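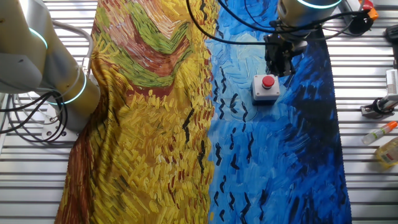

3.2 Printed reproductions in the home

The second group of objects in the study consists of household textiles that carry a reproduced painting. We use the term broadly. It covers tea towels, scarves, cushion covers, table runners, wall hangings and lengths of cloth sold with no stated purpose. What they share is that the painting was made for a flat, stretched support and now sits on something that folds.

Earlier work on reproduction has mostly dealt with paper. Posters and postcards keep the proportions of the original, or crop it along straight lines, and they are usually looked at from the front. Cloth behaves differently. It is folded into drawers, washed, ironed or left unironed, and draped over furniture of the wrong shape. A person who owns a painting on a scarf may seldom see the whole of it at one time. We wanted to know whether this changes how people talk about the picture, and whether they still think of it as a picture at all.

The household survey was carried out in two towns, Plovham and Brennan, and closed in October. Of the 641 households that returned the form, 69 reported owning at least one textile of this kind. Respondents were asked to name the painting if they could, to say where the item was kept, and to describe in their own words what it was for. They were not shown a list of paintings. A smaller set of items was then borrowed, or bought second-hand, so that the printing could be examined closely.

Three points from the survey responses are worth setting out before we turn to the printing.

First, the painter was named far more often than the painting. Many respondents wrote "a Van Gogh" or "the Monet one" and left it there. A few gave a title that belonged to a different work by the same artist. We did not treat these as errors for coding purposes. In everyday use the painter's name works as a description of colour and manner, much as people say a curtain is tartan without knowing which tartan. Figure 2, at the head of this section, shows the sort of design that attracts this kind of label: yellow wheat field on one side, swirling blue sky on the other, and strokes that remain easy to read where the cloth is creased.

Second, the stated purpose and the actual place of storage often disagreed. Tea towels were described as tea towels but hung on a wall or kept flat in a cupboard. Scarves were listed as clothing and found over the back of a chair. Several respondents said that an item was "too good to use", including some that had cost very little. Others used theirs daily until the colours went, and replaced it with another of the same design. We found no clear link between the price paid and the care taken.

Third, gifts made up a large share of the sample. People who had received an item as a gift were more likely to mention who gave it than what was printed on it. One respondent from Brennan wrote: "It came from my aunt after her trip. I think it is a field." Another said she had owned hers for years before noticing there were birds in it. Answers like these suggest that familiarity with a printed textile does not depend on close looking.

3.3 Colour and drawing on cloth

Printed fabric has long been used to carry pictures. The earliest item in the comparison collection, a commemorative handkerchief from 1886 held in the Prullow textile store, was printed in a single dark red. Its outlines are heavy and its shading is built from ruled lines, which survive a good deal of creasing. Painted originals with soft blending were rarely attempted at that date, and where they were the results tended to be muddy.

Paintings with separate, visible brushstrokes transfer to cloth more readily. Each stroke already has an edge. When a fold interrupts the surface, the eye picks up the direction of the marks on the far side and carries on. Portraits do less well - a crease through a face is noticed at once, and respondents who owned portrait textiles were more likely to say they ironed them.

Colour is less stable than drawing. Yellows in the borrowed items varied widely from one to another, even between two scarves bought from the same supplier, Zarkenier, under the same product name. One leaned to lemon and the other to a brownish gold. The original painting offers no help to an owner in this situation, as most owners have seen it only in other reproductions, each with a yellow of its own. When we put the two scarves side by side for a small group of visitors, most preferred the darker one and described it as more like the real thing.

Cropping was also common. Of the borrowed items, those in square formats had lost the most from the sides, and some had a border added in colours taken from elsewhere in the painting. Owners seldom remarked on this. The border was generally assumed to be part of the design, and in two cases it was the part they said they liked best.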